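Ticket 230: Kulen soft pads vs. Rilport hard pads, grip on smooth handles
Opened 10 Jul 2020
Status: open

Hi all, and thanks for being so patient with me on this one! We have been going back and forth over which pads to keep on the hand-held gripper, and I promised to write down where we are (sorry, it runs a bit long).

The Rilport pads let the handle twist in 14 of 32 tries, mostly when we pushed sideways toward the dustpan. I swapped in the orange Kulen pads, left the finger markers alone, and started over on the round table with the crumpled blue items.
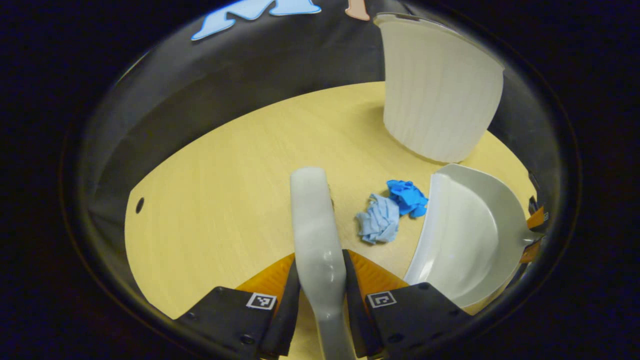

Do the markers need recalibrating after a pad swap?
Only if the fingers themselves came off. Changing pads leaves the markers where they were, so the old opening-width values still hold.

I'll run the Kulen set again with the force limit at 69 and add the numbers to this ticket.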